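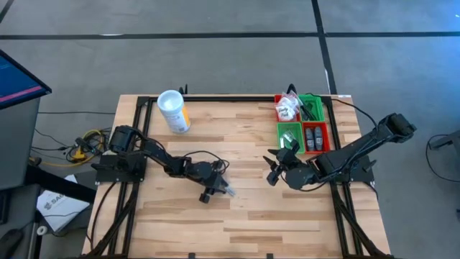
A reader in Voldale wrote in after the October issue to say that the oil schedule printed there was too generous for a butcher-block top in daily use, and that a top oiled that often stays tacky and picks up grit. The point is fair. The schedule was written for kitchen counters near a sink. A work table that sees small parts, bins and canisters all day and very little water needs less oil and more attention to the surface itself.

The notes that follow replace the October schedule for dry-use tables.

Construction. A butcher-block top is made of narrow strips glued edge to edge. The strips come from different boards, so color varies across the top from cream to brown, and the darker strips often take finish at a different rate from the pale ones. Judge whether a coat has soaked in by looking at the darkest strip and the palest strip separately. If one is still shiny after the wait, wipe the whole top anyway.

Movement. Wood moves across the strips far more than along them. Any rail, bar or plate fastened across the direction of the strips should sit in slotted holes or be clamped with some give. A rigid fixing at both edges will in time open a glue line, usually within a hand's width of the fastener. Hardware running the same way as the strips can be fixed tight.

Cleaning. Damp cloth, no standing water, dry cloth straight after. Dish soap is fine in small amounts. Vinegar dulls an oil finish and should be kept for hard-water marks. Lift bins and canisters before wiping. Fine dust collects under their rims and acts as an abrasive when they are slid back into position. The Tronton workshop puts thin felt under everything that stays on the table for more than a day, and reports fewer ring marks. Felt should be replaced when it goes hard.

Sanding. Go with the strips, starting at 120 grit and finishing at 180. Finer than 180 closes the surface and the oil sits on top. Do not try to sand out a single dent. It leaves a hollow that shows under a low light and lets small round parts roll to the same place every time. Raise the dent with a damp cloth and a warm iron first, leave it overnight, and sand only what is left.

Oiling. For dry use, 2 coats a year are enough. Apply thinly, wait about 17 minutes, and wipe off everything that has not gone in. Leave overnight before putting anything back. If the top is tacky the next morning, too much oil was left on; wipe with mineral spirits, let it air out, and skip the next coat. Oily rags go flat outdoors to dry or into a lidded metal can with water. Do not ball them up in the trash.

Underside. Give it the same number of coats as the top. A top finished on one face only will cup. Check with a straightedge laid across the strips at both ends and in the middle.

Floor marks. Several sites mark a table's position with tape on the floor so that it goes back to the same place after cleaning. On a smooth floor, press the edges down with a roller and leave tape ends square. Torn ends lift first. Old adhesive comes off with citrus cleaner, followed by plain water before new tape goes down.

The Geninora site asked about hardwax oil as an alternative. It lasts longer between coats and resists rings better, but patches show on pale strips. Test on the underside.

The Sowah store has 11 cans of the plain mineral oil left at the old price. Orders for the spring coat should be in by 23rd February. State the size of the top in square feet, both faces counted.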